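5 布的摊放、收拢与装盒

本章适用于 Bellascombe 彩色超细纤维布与 Kavby 1246 透明收纳盒的配套使用。洗涤与干燥见第 4 章,盒体清洁见第 6 章。单独购买布或收纳盒的用户,可跳过标有“配套”的条目。

本章用到的词语:

收拢:把摊开的布从中部提起,使四角自然下垂,成为一团可以整体移动的布。不要求折边对齐。
叠放:按边对折后放置,布面平整,折线朝向一致。
装盒:将收拢或叠放后的布放入透明收纳盒。
露边:布的一角或一边搭在盒口外。

5.1 准备台面

1. 清空一块平整的台面。木质台面、玻璃台面和密胺台面均可使用。
2. 用干布擦去台面上的灰尘和碎屑。台面如刚刚打过蜡或上过油,须等到表面不再沾手再放布。
3. 检查台面上有无钉头、毛刺、未撕净的胶带。超细纤维的线圈容易被勾起,勾起后不能复原。
4. 将透明收纳盒放在台面靠里的位置,盒口朝上。
5. 将待整理的布逐块放到台面上,颜色相近的两块不要相邻。

注:光泽较强的木质台面会反射顶灯,浅色布放在反光带上时不易看清污渍。检查浅色布时请换一个角度,或将布移到台面较暗的一侧。

注意:不要在台面上直接喷洒清洁剂后再摊布。残留的清洁剂会被布吸收,并在下次擦拭时留在玻璃或屏幕上。

5.2 按颜色区分用途(配套)

Bellascombe 彩色装按颜色区分使用区域。出厂建议的对应关系如下,用户可自行更改,但更改后应在家中或办公室内保持一致:

蓝绿色:玻璃、镜面、屏幕外壳。
黄色:桌面、柜门、搁板。
绿色:厨房台面与水槽外沿。
橙色:地脚线、窗台、门框。
浅灰色:干擦与收尾,不接触清洁剂。

各色布的织法与尺寸公差不完全相同,同一包装内出现手感差异属正常情况。绿色与蓝绿色在偏暖的灯光下容易混淆,区分时请把两块布并排放在日光下。浅灰色布应放在离水源最远的位置。

摊放时不必把每块布都展平。需要展平检查的只有当次使用过的布,其余的布保持松散堆放即可,待轮到时再处理。浅灰色布建议平放,便于随时取用。 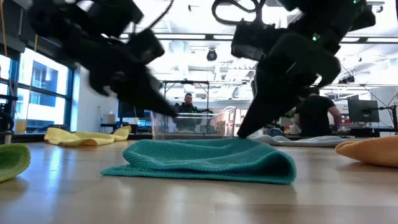
5.3 检查

1. 取一块布,先看布面,再看布边。
2. 用手掌沿纹路方向抹过布面。感觉到硬点时,停下并找到硬点的位置。
3. 硬点为碎屑时,用手指捏除。硬点为干结的清洁剂时,将整块布放到一边,按第 4 章重新漂洗。
4. 检查布边缝线。缝线脱开长度超过 13 毫米的布,不再用于玻璃和屏幕,可降级用于地脚线和窗台。
5. 检查潮气。将布对折后紧压 3 秒再松开,手感发凉或布面发沉的,应继续晾干。

注意:未干透的布不得装盒。透明收纳盒的盒壁不透气,潮湿的布在盒内会产生异味,并可能染色到相邻的浅色布上。

警告:沾有亚麻籽油、木蜡油或其他干性油的布存在自燃危险。此类布不得收拢、不得成堆放置、不得装盒。请将其单层摊开,在户外通风处晾至完全硬化,再按当地规定处理。

5.4 收拢

收拢适用于每天都要取用的布。动作只有提起和放下两步,熟悉之后,整理一盒布所需的时间很短。

1. 将布放在身体正前方,布的四周留出空隙,避免同时带起旁边的布。
2. 用拇指和食指捏住布的中部。捏取点应略高于布的几何中心在台面上的位置,即先把中部拢成一个小的隆起,再捏隆起的顶端。
3. 向上提起,至布的下角离开台面。
4. 停顿片刻,让四角自然垂下。不要抖动。抖动会使线圈上的细尘重新散到台面。
5. 观察下垂部分。若某一角明显长于其他角,说明捏取点偏离中部,放下后重新捏取。
6. 保持布团竖直,移到收纳盒上方。

罗纹较明显的布在提起时,纹路大致沿下垂方向排列,折皱较少。织纹较密的布容易在捏取处扭转,扭转不超过半圈时可以不处理。

布团较厚时,捏取的两侧应从布的左右对称地合拢。只从一侧推布,会使布团倒向另一侧,下角拖到台面上。
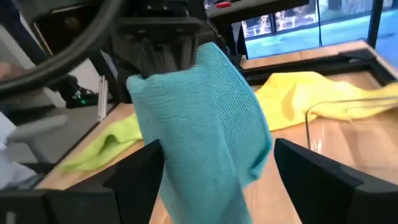
有用户来信说,布提起来以后总有一个角拖在桌上,带倒过旁边的杯子,问是不是必须先把布对折。

答复:不必对折。拖角多由捏取点偏离造成,请按第 2 步先拢出隆起。若布的尺寸较大,可在第 3 步之后用另一只手托住最长的一角,待移到盒口上方再松开。台面上的杯子、花盆等物品应在 5.1 第 1 步时移开。

同一来信还提到,旁边的布有时会被一起带起。两块布的线圈相互粘附时会出现这种情况,干燥的冬季较常见。处理方法是在提起之前,用另一只手按住相邻的布,将两块布沿台面方向拉开,不要向上撕扯。

5.5 摊得过开的布

布在台面上完全摊开,且一角拖得较远时,直接捏取中部往往只提起一小块,其余部分仍贴在台面上。按下列步骤处理:

1. 用指尖向下轻压布的中部,使布与台面接触。
2. 保持下压,将指尖向内合拢,布面随之起皱。合拢的距离以中部形成一个可以捏住的隆起为准。
3. 捏住隆起,暂不提起,先检查指尖之间是否夹到布。光滑台面上常出现指尖合拢而布未夹入的情况。
4. 确认夹住后提起,其余步骤同 5.4。

注:布边朝上卷起的一侧通常较易提离台面,平贴的一侧较难。先从平贴的一侧向中部推一次,再做第 1 步,可减少重复。

注意:下压力度以布不滑动为限。在有光泽的漆面上用力下压并拖动,夹在布下的砂粒会划伤漆面。由此造成的台面损伤不在保修范围内。

较薄的布可以不做第 1 步,直接由两侧向中间推。浅灰色布平放时贴合较紧,应先掀起一角让空气进入,再向中部推。

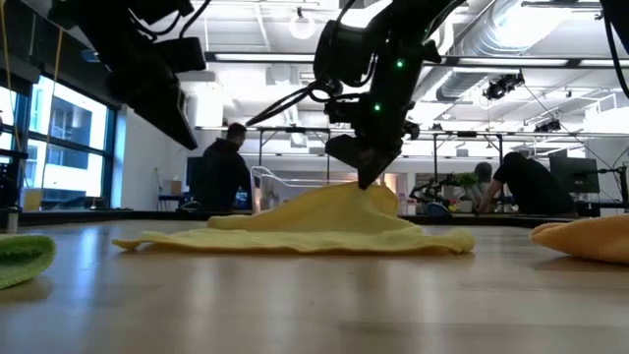

淡黄色超细纤维布:中部隆起,左角平摊在台面上

5.6 装盒(配套)

5.6.1 收纳盒的放置

1. 收纳盒应整体放在台面以内,盒底不得悬空。
2. 盒底不要压住布。装盒前若发现盒底压住布边,应先抬起收纳盒,将布抽出,再把盒放稳。盒底压布时重心偏移,放入较重的布团后可能倾倒。
3. 盒口与操作者之间不放其他物品。
4. 盒壁透明,在木质台面上不易看清边缘。光线较弱时,可在盒内先放一块颜色鲜明的布作为参照。

Kavby 1246 的容积为 4000 毫升。容积按盒口齐平计算,露边部分不计入。

5.6.2 放入顺序

先放使用次数少的颜色,后放使用次数多的颜色。蓝绿色布如只用于每周一次的玻璃清洁,宜放在下层;厨房用的绿色布每天取用,宜放在最上层。

1. 将布团移到盒口上方,布团下端低于盒口后再松手。
2. 松手时手指向两侧张开,张开幅度以不碰盒壁为准。
3. 手指垂直退出。若布粘在手指上,轻轻转动手指使其脱开,不要甩手。
4. 放入下一块前,看一眼盒内的高度。一侧明显偏高时,下一块放在较低的一侧。
5. 最上层的布允许露边。露边不宜过长,以布角不接触台面为限。

注:松手过早时,布可能搭在盒沿上,一半在内一半在外。此时不必取出重放,捏住盒外的一半向盒内送入即可。

注:不要为了多装而用手掌向下压布。超细纤维压紧后蓬松度下降,吸水变慢,需要重新洗涤才能恢复。装不下的布另取一盒。

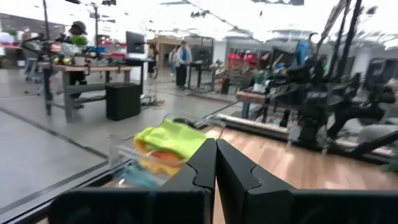 装盒完成后,从侧面透过盒壁核对各层颜色。核对时只看颜色是否齐全和有无异物,层次是否整齐不影响使用。发现漏放时,将缺少的布直接放在最上层,下次整理时再恢复顺序。

核对后合拢双手托住盒底移动收纳盒。不要捏着盒沿单手提起,盒壁较薄,受力后会向内变形。变形不明显的盒体可以继续使用;盒壁出现白色折痕时应停止使用,折痕处可能开裂并形成锐边。

5.6.3 放置地点

收纳盒宜放在干燥、无直射阳光的搁板上。靠窗放置时,上层露出的布会先褪色,应定期将上下层对调。褪色的布吸水性能不受影响,但颜色与 5.2 的对应关系可能变得难以辨认,可用不脱色的布标笔在缝边处写字区分。

不要放在暖气、烤箱或灯具上方。盒体长期受热会变形,盒口与搁板之间的尺寸也会随之改变。

5.7 叠放(可选)

长期不用的布可改为叠放。

1. 将布平铺,抚平布面。
2. 沿长边对折,再沿短边对折。
3. 折线朝同一方向放入盒内。
4. 同色的布放在一起,浅灰色布放在最上层。

叠放后的布堆较收拢时低,但取用中间的一块时会带乱其余各块,因此不建议用于每日取用的盒。叠放与收拢可以混用:下层叠放,上层收拢。

带有较厚包边的布对折后边缘高于中部,叠放时应每隔一块调转方向,使布堆上表面大致水平。

5.8 取用与归位

1. 取用时捏住露出的一角或最上层布团的中部,垂直提起。
2. 下层的布被一起带出时,用另一只手按住下层。
3. 取出后检查盒内是否有布角翻到盒外,有则送回。
4. 用后未沾清洁剂的布,抖净(在室外)并确认干燥后可直接归位。
5. 用后沾有清洁剂或油污的布,不得归位,按第 4 章洗涤。

每洗涤 13 次后,应按 5.3 对全套布做一次完整检查,并更换缝线脱开或吸水明显变慢的布。单色补充装可向购买处订购,订购时请注明颜色。Mudstead 专柜售出的补充装为旧版织纹,厚度与现行彩色装略有差别,可以混放。

5.9 常见情况与处理

布提起后立即滑脱。
捏取量过少。重新拢出较高的隆起后再捏。手部干燥时也会打滑,可戴薄棉手套。

布团放入后弹出盒口。
盒内已接近装满,或下层有布未展开。取出上层,整理下层后重放。

盒壁内侧起雾。
有布未干透。将全部布取出,分别摊开晾干,盒体倒置沥干后再使用。

浅色布沾有深色绒毛。
绒毛多来自新布。新布首次使用前应单独洗涤,见 4.2。

盒体在台面上滑动。
台面或盒底有水或蜡。擦干后再放。必要时可在盒底四角贴防滑垫,垫片不得超出盒底边缘。

取不到盒底的布。
将收纳盒放在台面上,先取出上层再取下层。不要倒扣盒体。

5.10 整理后

1. 检查台面和地面有无遗落的布。
2. 用浅灰色布干擦台面一次。
3. 将移开的杯子、花盆等物品放回原处。
4. 将收纳盒放回搁板。

收纳盒的擦洗方法及可用的清洁剂种类见第 6 章。盒壁上的静电吸尘请勿用干布反复摩擦,应使用拧干的湿布。

© Heinonen 版权所有 | 售后联系 | 使用说明下载 | 返回顶部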